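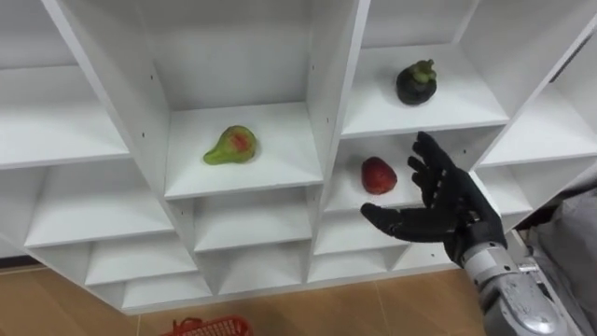 mudassar_z
Zaidi here, I'd pull the listing for the winter and relist in March. You've had two price cuts already and every buyer's agent in Virthorpe can see them. A third one just tells people to wait for the fourth.

TrinidadToledo
Disagree with Mudassar. Buyers can see the old listing history whether you pull it or not. We did the pull-and-relist thing with our place on Talpur Road and the first couple through the door asked why it hadn't sold the first time. Price it right and leave it up.

zfarooqui (original poster)
Thanks both. To answer the question from page one, it's 1,067 square feet, two bedrooms, one bath, plus the sunroom the last owners added. The agent won't count the sunroom because it isn't heated, which drives me nuts because it's the best room in the house! HOA is 759 a quarter and I think that's what scares people off. They love the place right up until they read that line.

dparacha
759 a quarter for what though? Is there a pool?

zfarooqui
Pool (closed half the year), snow removal, roof, and the lake path. The roof part is a big deal, they did ours two summers ago and I didn't pay a dime extra. But it's buried at the bottom of the listing.

dparacha
Then move it to the top! I'd have skipped right past your place on that fee, and I'm somebody who wants a roof that's somebody else's problem.

Asif Dogar
Has anyone on here used Priltutent? Flat fee instead of a percentage. My sister-in-law sold through them and kept a good chunk of change, but she did all her own showings and she hated it. Strangers opening her closets at 8 at night.

TrinidadToledo
Stay away imo. You get what you pay for. Ours took four days to return a call and we lost a buyer over it.

Asif Dogar
Hers called back the same day so I guess it depends who you get. Not saying it's for everybody.

mudassar_z
I still say wait. Who is shopping for a lake condo in the cold? The path is mud, the water's gray, the pool has a tarp on it.

TrinidadToledo
People who got transferred and need a place by New Year's, that's who. Fewer lookers but they're serious.

zfarooqui
Waiting isn't free for me though, I'm paying on two places. Taxes here are 3,088 a year on top of the HOA. I asked the agent to rewrite the listing with the roof up front and I'm holding the price for now. Open house is at 2, so I need to go vacuum.

dparacha
Good luck! How many came to the last one?

zfarooqui
Three, and one was my neighbor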